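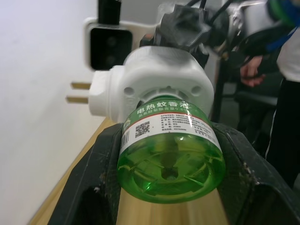
Can it do the chores yet? Plug-in refills and bottle caps

Every March somebody tells me this is the year the housework gets handed over. So when Anca Oprea asked whether I'd write up the household tasks work at Rustcombe for the newsletter, I said yes, on condition that I could be rude about it.

The job I wanted to know about was a dull one. A plug-in mosquito repellent has a heater with two flat prongs and a bottle of green liquid screwed into the bottom. You pick it up and push it into a socket. A child could do it, although you wouldn't let one. For a gripper with two fingers it is a nasty little object, with a rounded bottle at one end and prongs sticking out of the side, and if you take hold of it at the wrong angle the prongs face anywhere but the socket. Holding the thing is the easy half. I have yet to hear a supplier talk about the other half without changing the subject to speed.

Prumavier's brochure says its software, Filip, has learned 152 household tasks. I asked for the list. "Pick up bottle" and "put down bottle" are counted separately, and so are "pick up bottle (left)" and "pick up bottle (right)". By my reckoning that leaves 101, and I was being generous about the spoons. 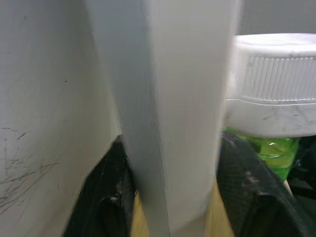
Then there are caps. A ribbed cap is made for a hand that can squeeze and turn at once while the other hand keeps the bottle still. Put something soft and dark next to it on the table, as any real kitchen would, and the fingers have to find their way past that as well. Plikik, who make a rival system, told me cluttered surfaces were "largely solved". I asked if they would like to come and do my worktop. They are getting back to me.

Anca is more hopeful than I am. She thinks the plug will be reliable within 2 years. She may be right, and she has watched far more attempts than I have. But she also admitted that at home she changes her own refills, by hand, standing on one leg behind the sofa.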